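Lagerbehälter

Ein Lagerbehälter ist ein oben offenes oder verschließbares Behältnis, das der Aufbewahrung, Bereitstellung und innerbetrieblichen Beförderung von Gütern dient. Vom Transportkarton unterscheidet er sich durch die Auslegung auf wiederholten Gebrauch.

Bauformen
Man unterscheidet Stapelbehälter, Drehstapelbehälter und Sichtlagerkästen. Geneigte Wände erlauben bei vielen Ausführungen das Ineinandersetzen im Leerzustand, verringern jedoch das nutzbare Volumen. Als Werkstoffe kommen Kunststoff, Stahlblech, Holz und Vollpappe in Betracht.

Verwendung
Sichtlagerkästen nehmen vorwiegend Kleinteile auf. Größere Behälter werden in der Kommissionierung eingesetzt; das Lager Brostwood des Versandhauses Nenora führte im April 3185 Stück in 22 Größen.

Abnutzung
Beanspruchte Flächen verlieren mit der Zeit ihre Beschichtung, vor allem an Kanten und im unteren Bereich schräger Flächen. Leichte Kratzer gelten als unbedenklich, scharfkantige Schäden führen zur Aussonderung.

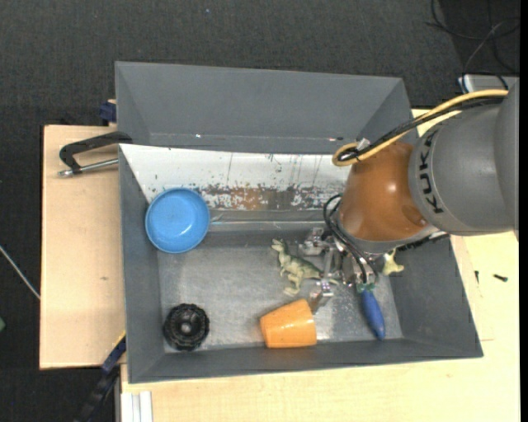

Grauer Behälter mit abgenutzter weißer Schrägfläche

Siehe auch
Kommissionierung, Ladungsträger, Palette

Stand: 15. Juli 2025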